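The Room at the Top of the Stairs

Shared housing for seasonal workers has become a matter of public policy in Vedton

Last updated 20 November 2022
333 shares | 21 comments

For most of its history the town of Vedton treated the housing of seasonal workers as a private arrangement between growers and the people they hired. Beds were found in farm outbuildings, over shops and in spare rooms, and the town kept no record of them. The lodging ordinance adopted last May changed that practice. It requires any owner who lets space to four or more unrelated workers to register the property, submit to inspection and post the terms of the stay in a language the tenants can read.

The ordinance also sets minimum standards for floor area, window openings, stair rails and the spacing of beds.

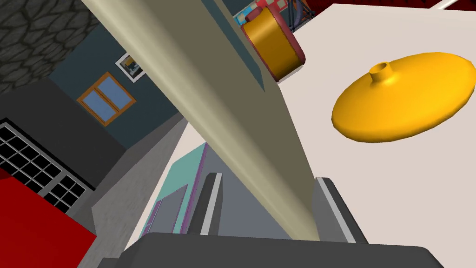
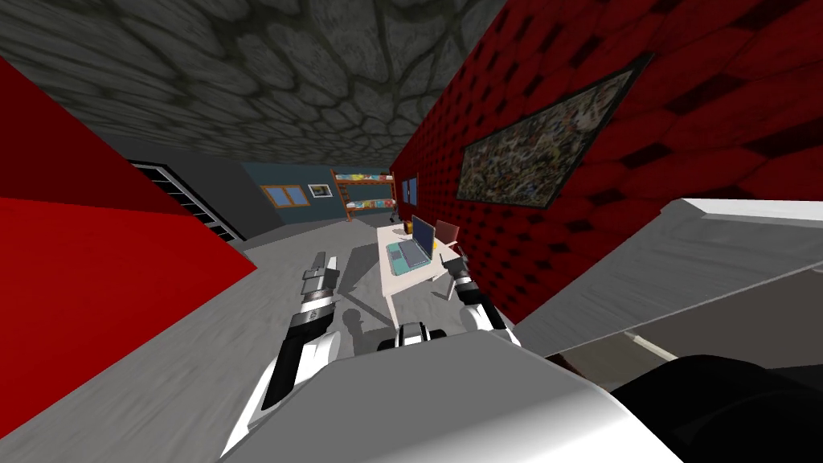
According to Devadiga, the standards are sound but the schedule is not, and owners of older houses should have been given two full seasons to comply before fines were imposed. The same view was heard often at the public hearings, where the cost of new windows and second exits took up more time than any other subject.

Vedton receives close to 3000 seasonal workers in a normal year, most of them for the apple and pear harvests. The largest single provider of beds is the Omari Lodge, a former school on the north side of town, which was already operating under a state license and needed few changes. The smaller houses along the Gresano road present a harder case. Many were built for one family, and their upper floors were divided later without permits. Of the houses on that road inspected during the summer, 13 were told to reduce the number of beds.

The effect on rents is disputed. Growers report that a bed now costs more per week than it did before the ordinance, and several have begun to pay part of the difference themselves. Tenant advocates reply that rents had been rising for years and that the earlier figures left out charges for linen, laundry and transport, all of which must now be stated in writing.

There is less dispute over bunk beds. An early draft would have banned them outright. The final text permits two tiers, with a guardrail on the upper one and a clear path to the door, and forbids a third.

A further question is what happens in winter, when the orchards are quiet and the registered rooms stand vacant. The town has asked owners whether some of this space could be offered to year-round tenants on short leases. Replies are due before the pruning crews arrive — a small group compared with the harvest, but one that has often had the most trouble finding a place to stay.

Contact the editors | Copyright 2022. All rights reserved. | Back to top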